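# La mesa de todos los días: informe de proyecto

Taller de Vida Doméstica y Diseño, segundo semestre
5 de diciembre de 2019

Cuando empezamos este trabajo teníamos una idea bastante grandiosa, que era estudiar «la mesa familiar» así, en general, y la profesora Magalhães nos fue bajando a tierra con mucha paciencia (¡gracias, profe!) hasta dejarnos con algo que sí cabía en un semestre: qué pasa con los platos y los cubiertos desde que alguien los saca del estante hasta que vuelven a él. Parece poca cosa, pero a mí me terminó gustando mucho más que el tema original.

El grupo lo formamos 4 estudiantes y le pusimos Dimus al proyecto, nombre que salió de una siesta mal dormida en la biblioteca y que se quedó. Trabajamos desde febrero en una habitación con piso de cerámica y una mesa pequeña, a la que le pusimos encima una lámina de cartón para no rayarla ni hacer tanto ruido. La vajilla la fuimos juntando entre las casas de todos, y por eso no hace juego, o hace juego a medias, como en cualquier cocina que yo conozca.

Para la compra de lo que faltaba teníamos un presupuesto de 4000 pesos y gastamos 3730, casi todo en cubiertos. Lo que sobró se fue en fotocopias.

## Lo que se apila y lo que se cruza

Nuestra primera observación fue que la gente apila los platos por cercanía y casi nunca por tamaño. Uno toma el que tiene a mano y lo deja sobre el siguiente, y los cubiertos viajan arriba, como pasajeros. En la ficha que diseñamos para el registro (la ficha Drarer, que va en el anexo) hay una casilla para el plato de abajo, otra para el de arriba y una tercera para lo que va cruzado encima, y esa tercera casilla fue la que más nos hizo discutir.

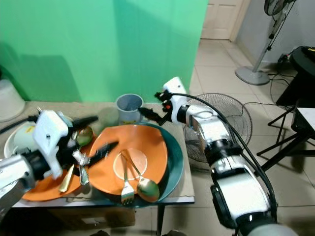

*Rigoberto Ibarra*

El plato anaranjado sobre el verde azulado oscuro, con el tenedor y la cuchara atravesados, es el arreglo al que volvimos una y otra vez. Tiene su gracia: el anaranjado es de forma más bien cuadrada, con el borde ondulado, y los cubiertos se acomodan encima cada uno en su propia dirección. El otro plato anaranjado quedó en parte debajo del blanco redondo, y ahí anotamos los cubiertos dorados, que en la ficha llevan color aparte. El vaso gris de borde blanco va detrás, y mi compañera Illia defendió hasta el final que los vasos merecían una ficha propia. Creo que tenía razón, pero ya no nos alcanzó el tiempo.

También aprendimos a mirar los cubiertos con más cariño. Una cuchara de cuenco ancho pide más sitio del que uno le calcula, y el tenedor, según cómo se apoye, ocupa medio plato o casi nada. Cuando hicimos la prueba de recoger la mesa con una sola mano, las cucharas fueron las que más se nos resbalaron, sobre todo las de mango curvo, y terminamos levantándolas primero y dejando los platos para después.

## Registro y dificultades

Completamos cerca de 200 fichas, entre poner la mesa y levantarla. Las del principio están bastante desordenadas porque cada quien describía los colores a su manera: lo que para uno era verde, para otro era petróleo, y hubo que sentarse una tarde entera a unificar nombres. Si alguien retoma este trabajo, le recomendaría empezar por ahí, con todos los platos delante y una lista corta pegada a la pared.

La otra dificultad fue el orden de guardado. En casa de mi abuela los platos hondos van siempre debajo, y yo di por hecho que así era en todas partes. Resultó que en el grupo había una costumbre distinta por familia, y al final lo dejamos como pregunta abierta en el anexo, junto con el modelo de ficha y la lista de gastos.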